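Plonda Vlieseline zum Aufbügeln, mittelschwer

Artikel aus unserer Reihe für Patchwork und Taschen
Hersteller: Plostivetti
Farben: Weiß, Anthrazit
Breite: 30 cm
Verkauf: als Rolle zu 6 m oder 13 m

Plonda ist eine aufbügelbare Einlage für Baumwolle, Leinen und leichten Jeansstoff. Sie gibt Taschen, Kragen, Tischsets und Quiltblöcken Stand, bleibt dabei aber so weich, dass sich der Stoff noch gut wenden lässt. Für Jersey und andere dehnbare Stoffe empfehlen wir die elastische Ausführung Plonda Flex.

Die Einlage wird mit der beschichteten, leicht rauen Seite auf die linke Stoffseite gelegt. Bügeleisen auf Stufe zwei, ohne Dampf, ein feuchtes Tuch dazwischen. Jede Stelle 13 Sekunden andrücken, nicht schieben. Danach den Zuschnitt flach liegen lassen, bis er abgekühlt ist.
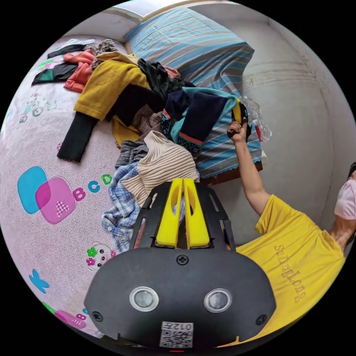 Gebrauchte Kleidung lässt sich ebenfalls verstärken, etwa wenn aus alten Hemden ein Quilt werden soll. Waschen Sie die Teile vorher ohne Weichspüler, sonst haftet der Kleber schlecht. Dünn gewordene Stellen an Ellbogen oder Kragen besser großzügig wegschneiden - auch mit Einlage halten sie auf Dauer nicht.

Pflege: waschbar bei 30 Grad, nicht für den Trockner geeignet. Chemische Reinigung ist möglich.

Passend dazu:
Mulcahy Rollschneider mit Ersatzklinge
Duvcombe Nähgarn, Baumwolle, Kone mit 1000 m
Schnittmuster "Markttasche" von Asnakech Tsegaye, mit Anleitung in deutscher Sprache

Die Rolle in Anthrazit ist wieder ab Februar lieferbar. Weiß ist vorrätig. Zuschnitte nach Maß bieten wir bei diesem Artikel nicht an, angebrochene Rollen können wir leider nicht zurücknehmen.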